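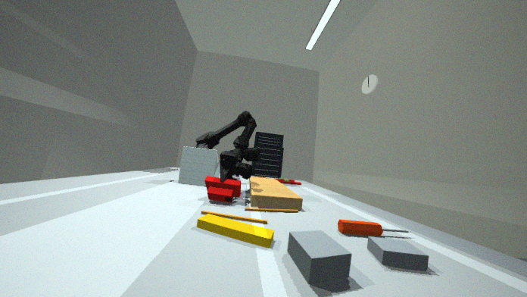 How does a speaker make sound?

Hello! I'm Kendra Kennedy and I mend old hi-fis in a little shop in Graltham. Children who come in with their grown-ups nearly always ask me the same thing: how does a box make music? So let's have a go at explaining it.

First, what is sound?

Sound is air wobbling. When you bang a drum, the skin jiggles up and down and pushes the air next to it. That air pushes the next bit of air, and so on, all the way to your ear. Hum with your fingers on your throat and you'll feel the wobble for yourself!

What's inside the box?

Take the cloth off the front of a speaker (ask first, please!) and you'll probably find a cone, often made of paper. Behind it, where you can't see, are a coil of wire and a magnet. When electricity runs through the coil, it turns into a magnet too. The two magnets push and pull each other, the coil moves in and out, and the cone goes with it. Wobbly cone, wobbly air, music!

Why are some cones big and some small?

Low notes are slow wobbles and need lots of air shoved about, so they get a big cone. It's called a woofer. High notes are very quick. A note that wobbles 2,000 times every second is better left to something small and light, and that's the tweeter. I love those names.

Try it at home

Play a song quietly on a phone, then stand the phone in an empty mug. Does it sound different? My friend Graham tried a saucepan and says it beats the mug, but I'm sticking with mine.

Please don't poke a speaker cone, though. They dent very easily, and I've got a whole shelf of poked ones waiting to be mended.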